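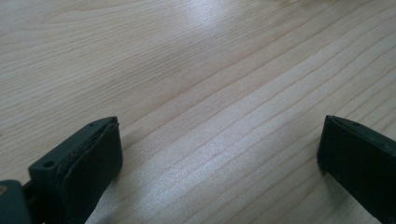
A tabletop in pale wood, with light on the grain.

Visit report: open day at the Zastetari sports nutrition lab

Zastetari opens its test kitchen and exercise lab to the public one afternoon a year, in August. I run a small club for distance runners and had been meaning to go for a while. This year four of us drove over together and got there just before 1 p.m., when the doors opened.

The building is on the edge of town behind a tire shop. Parking is on the street and fills up fast. Entry was free, but you had to sign up in advance for the treadmill demonstration, and those places were gone the week before. Two of our group had booked. The other two, me included, watched through the window from the corridor, where you can see well enough but can't hear much.

The afternoon began with a talk by Damilola Tamuno, the dietitian in charge of the feeding studies. She spoke for 55 minutes without many slides. Most of it was about breakfast before long runs. The lab has been comparing plain oat porridge with a barley porridge of the same calorie count, eaten two hours before a run on the treadmill. She said the results are not finished and she would not give any. What she did explain was how hard it is to make two bowls of food that taste close enough for people not to guess which one they are getting. The kitchen went through a lot of versions before the tasters stopped telling them apart, and salt made more difference than sugar.

She also talked about how the runners are picked. The current study has 60 people in it, all of whom have finished at least one half marathon. They keep a food diary for a week before each visit. A man behind me asked whether people lie in their diaries. She said people forget more than they lie, mainly drinks and anything eaten standing up. The lab now asks them to write things down at the time and not in the evening. The average day in the diaries so far comes to 2,167 calories, and she thinks that is too low for people running that much. Part of it is probably the missing snacks.

After the talk we were split into groups and taken around. Our guide was Priit Butkienė, who looks after the equipment. The exercise lab is one long room with treadmills along one wall and a row of stationary bikes opposite. He showed us the mask used to measure breathing, the tubing behind it and the unit it feeds into. Each mask has to be fitted to the face, and a bad seal ruins the test. Beards are a problem. He has a drawer of different sizes and let people try them.

He spent a long time on calibration, longer than most of the group wanted, but I found it useful. The treadmills are checked with a tape on the belt and a stopwatch. He said the speed shown on a gym treadmill can be well off what the belt is doing, especially with a heavy runner on it, and that anyone who trains by treadmill pace should check it the same way. You mark the belt, measure its full length, count the turns in a minute and do the sum. I have since tried this at home and it takes ten minutes.

The kitchen was next. It is smaller than I expected, about what you would find in a school. Everything is weighed, including the water. Kęstutis Kütt, the cook, had a batch of the barley porridge ready and we each got a small cup. It was fine. It had a slightly nutty taste and was thicker than I would want before a run. He also makes a rice and egg dish for the evening meals in the study, and the recipe was on a sheet by the door:

Cooked short-grain rice, 1 cup
Eggs, 2
Soy sauce, 1 teaspoon
Frozen peas, a handful
Oil for the pan

He fries the rice first until it starts to catch, pushes it to one side, scrambles the eggs in the gap and mixes it all with the peas at the end. I asked about portions for smaller runners and he said they scale the rice and leave the eggs alone.

A sports drink company, Plimum, had a stand in the lobby with samples of a lemon and a plain version. The plain one was better. The person on the stand said it was less sweet than their old drink. A second stand, from Zurnell, had insoles and socks, and there was a line for that one all afternoon. I didn't wait.

The last part was a question session with Tamuno and Žydrūnas Petrauskas, a coach at the Vanags running club who advises the lab on training plans. Questions were mixed. These are the answers I wrote down.

On running before breakfast: fine for short, easy runs if you feel all right doing it. Petrauskas doesn't let his runners do hard sessions that way.

On coffee: if you drink it normally, drink it on race day, and at the same time as usual. Don't start on race morning.

On gels: practice with them on long runs for several weeks before the race. Tamuno said most of the stomach trouble she hears about comes from trying a new one on the day, or from taking it with too little water.

On eating after a run: a normal meal is enough for most people. If the next meal is hours away, have a snack.

On weight: both of them were careful. Tamuno said the lab doesn't give diet plans to visitors and that anyone who is losing weight without meaning to should see a doctor.

The session ran over and we left at 5 p.m. My clubmate Deividas Adomaitis, who had done the treadmill demonstration, said the mask was uncomfortable for the first minute and then he forgot about it. He got a printout of his numbers to take home, with a short page on how to read them. The other person from our group got hers by email the following Thursday.

A few practical notes if you plan to go next year. Book the treadmill slot as soon as the list opens. Bring running shoes even if you haven't booked, as people do drop out and they fill the gaps from whoever is standing there. Eat lunch first, as there is very little food beyond the samples. The corridor gets warm. There is a water fountain by the stairs, and the restrooms are on the floor above. The elevator was working, and the kitchen and the exercise lab are both on the ground floor.

Sign-up is through the lab's front desk, by phone or in person.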